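Chapter 14
Inside the Desktop Computer

Before a part can be replaced, it must be found. This chapter covers the main parts of a desktop tower and the order in which the Skoletlow course removes and refits them. Students should have finished the safety unit in Chapter 2 and should have the Katayama parts chart at hand.

A tower is serviced on its side, with the side panel off and the interior facing up. The power supply, the motherboard and the drive cage can then be reached from above.
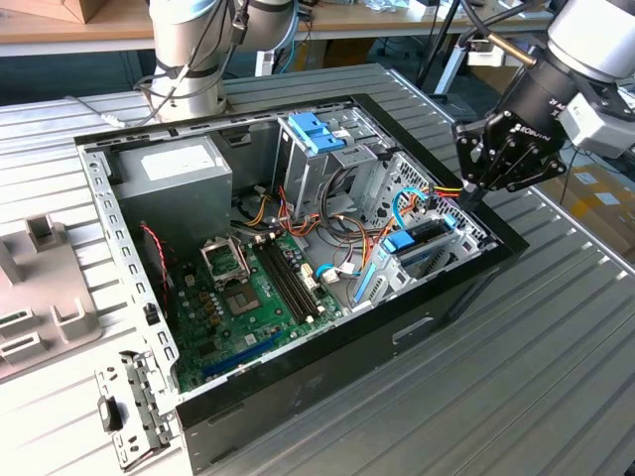
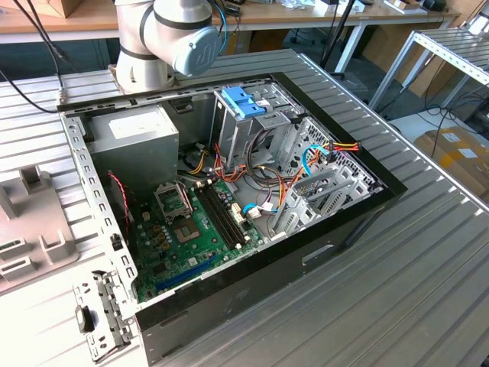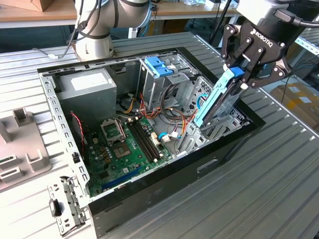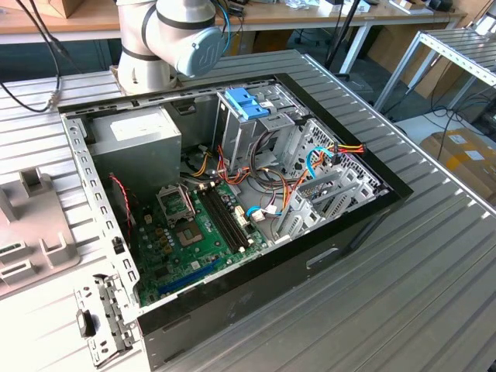

An open tower on a ribbed metal table. The processor socket is empty and its metal bracket is raised.

The processor socket is treated first. Its contacts are easily damaged and must not be touched with fingers or tools. Memory slots follow in Section 2, and drives and their caddies come last. Power must be disconnected at the wall before any of this work begins.

Terms in this chapter follow the Irneretti glossary, which starts on page 629. Where a maker uses a different name for a part, the glossary name is used.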